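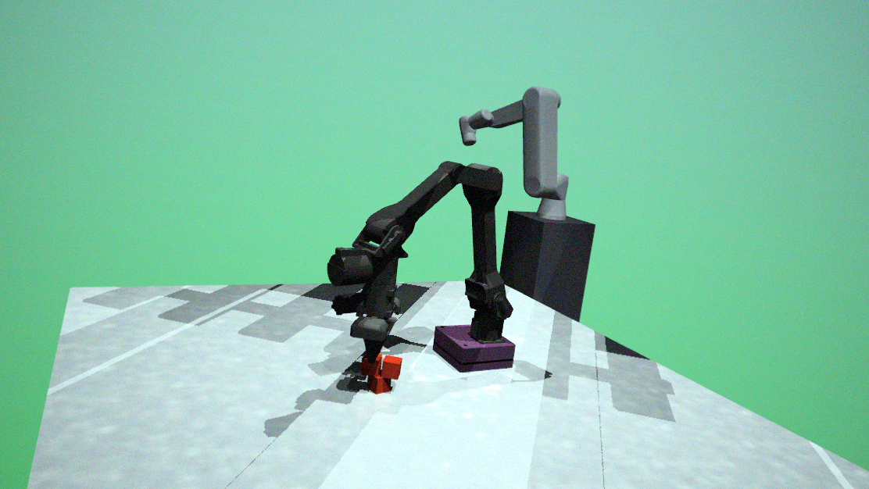
A reader in Valard writes that her workbench top has gone gray and sticky near the vise, and she wants to know whether she has to strip the whole thing or can get away with cleaning the bad end. She finished it with boiled linseed oil two summers ago and has wiped it down with a damp rag since.

She can do the bad end only. Sticky patches on an oiled top are usually oil that went on too thick and never cured, with dust and metal filings stuck in it. Gray is the filings. The steps below work for any oiled wood bench or table. They don't apply to varnish, polyurethane or laminate, which are covered at the end.

Cleaning an oiled top

Take everything off and vacuum with a brush head. Get into the gap behind the vise and along the back edge.

Scrape before you wash. An old plastic card works for soft spots. A cabinet scraper held low works for glue drips and hardened oil. Go with the grain.

Wipe the sticky area with mineral spirits on a cotton rag, turning the rag as it gets dirty. Open the window first. Keep going until the rag comes away nearly clean, then let the wood dry for an hour.

If gray stains are still there, they may be iron stains, which mineral spirits won't touch. Oxalic acid wood bleach will lighten them. Follow the package directions, wear gloves and eye protection, and rinse as the label says. Let the top dry overnight.

Sanding and re-oiling

The damp wiping will have raised the grain. Sand lightly with a block, going past the edge of the bad patch by a hand's width so you don't leave a ridge. 120 grit and then 180 is enough for a bench. I used to go up to 400 and all it did was make parts slide around. For a kitchen table, stop at 200 or whatever your store has closest to it (mine sells 220).

Vacuum again and wipe with a dry cloth.

Put on a thin coat of oil. Wait 15 minutes and wipe off everything that hasn't soaked in. Then wipe it again with a clean rag. The second wipe is the one people skip, and it's how you end up with a sticky bench. Leave it 48 hours before the next coat, longer in a cold garage. In July you can go sooner. Two coats are plenty.

Rags with linseed oil on them can catch fire by themselves if they're balled up. Spread them flat outdoors, one layer, away from anything that burns, until they are stiff. Or put them in a metal can with water and a tight lid. Never put them straight in the trash.

Marks and dents

White water rings: these are a problem of hard finishes more than oil. On oil, a light sanding and a bit of fresh oil will do.

Small dents: lay a damp cloth over the dent and touch it with a hot iron for a few seconds. Check and repeat. It swells the crushed fibers. It won't help where the fibers are cut.

Grease from machine parts: cover with baking soda or plain cat litter overnight, sweep up, then use mineral spirits.

Dried wood glue: a rag soaked in warm vinegar, left on for 20 minutes, will soften it enough to scrape.

Other tops

Laminate: dish soap and warm water. No scouring pads, they dull it for good.

Varnish or polyurethane: a damp cloth and mild soap, then dry right away. If it feels sticky after that, the finish itself is breaking down and the top will have to be stripped.

Painted: same as varnish, but test any cleaner on the underside first.

Keeping it clean

Lay a sheet of hardboard over the end where you do metalwork and keep the filings off the wood altogether. A piece 1/8 inch thick is fine. Screw a thin strip under the front edge so it hooks over the bench and stays put. When it gets ugly, flip it.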